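Speaker notes – open day at the Hindow site
Talk by Bernice Ankrah, October 1, 2019

Print this page | E-mail this page

Start when the second group is seated. Slides one to three are the building and can go by quickly.

Opening. I went to the open day at Hindow in September with Bastian Kettler from our test group. We were there for one afternoon. The site builds and checks small computers, and Pridodus runs the assembly cells. I was asked to report back on what we saw and what we might copy.

The visit itself. They took 40 visitors, split into groups. Each group got a short safety talk and then walked the line. Our guide had worked on the cells from the start and answered most questions without notes. Say here that visitors could stand close to the guarding but could not go inside it.

What they showed. The demonstration was the Asora cell, which handles processors and memory modules. An operator loads the fixture, checks the program number and presses start. The arm does the picking and placing. We watched nine cycles in a row. One stopped with a grip fault. The operator cleared it and started again, and the guide did not hurry us past it – I thought that was fair of them.

Pause for questions about the stop. Somebody will ask how often it happens. The guide's figure was 372 cycles for that morning's shift, but I did not get the number of stops to go with it. Say so.

Fixtures. This is the part Bastian wants covered. Parts get their own place on the plate and the program is taught against those places. Changing to a different part means changing the plate and running a short check. They keep old plates on a shelf with a tag and a date. We do not do this at Koivisto and we lose time looking for them.

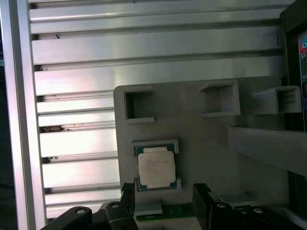 The plates wear, and the guide said they look at the edges of each pocket at the start of the week. A part that sits a little crooked will still go in most of the time, so the wear can go on for a while before it shows up as a fault. They now replace a plate after some 445 hours of running and don't wait for it to fail.

Cost. I have no prices to give. Bastian has asked for a quote for a single cell and will pass it on when it comes.

What I would like us to do. Tag our fixtures. Write down every stop, including the short ones. Send two operators to the next open day, because they will ask better questions than I did.

Leave ten minutes at the end. Sign-up sheet is by the door. Bastian will take the wiring questions.

Recent talks
Moving the test benches at Koivisto
Reading a fault log
Notes from the spring safety day

Contact the talks desk | Copyright 2019 | Back to top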